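Casport tabletop project: where we are with the good practice rules
Progress report to Hülya Yaman, 2024-04-04

Hi Hülya, you asked for something short this time, so I'll try! The kitchen table setup is the one we've been writing the rules around.

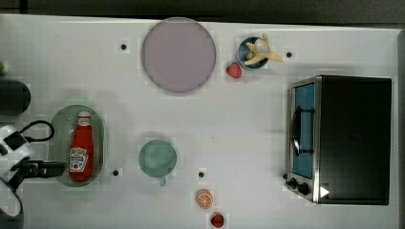 What got done

The handbook draft is finished, all 50 rules of it, and Nikau Halliday has gone through the whole thing with a red pen (he cut a lot of my adjectives). Since November we've logged 3297 runs on the arm, and 770 of those were done under the new rules from start to finish. I'd hoped for more, but we lost a good chunk of time moving benches at Istudmont.

The rules people ask me about most are the ones on laying out the table. Small stuff like fruit can go anywhere the arm can get to. The toaster oven stays on the right with its door facing the middle, and anything bottle shaped, the ketchup included, starts on its side in the tray. We used to let everyone set that up however they liked, and then comparing one operator's runs with another's was a headache.

Cable checks are in too. You look at the loop over the gripper before every session and initial the sheet. People grumbled for a week or so and now they just do it.

What's still open

Speed limits near the table edge. Nikau wants one number for everything and I want a slower one for when somebody is reaching in to reset objects. We're going to try both on the Zaidi bench and see which one operators stick to.

I also went back through 813 of the older run sheets looking for missing stop-button checks, and there were enough gaps that I've moved that box to the top of the form. It was hiding at the bottom under the comments, my fault.

Money and next steps

We're inside the budget. The one thing I'd like to ask for is a second day of operator training at Jusberg, as the first one filled up so fast that the evening crew missed it. If you can say yes to that soon, I can book the room.

Next up is a clean copy of the handbook for you, with the speed section marked as pending. Call me if you'd rather talk it through!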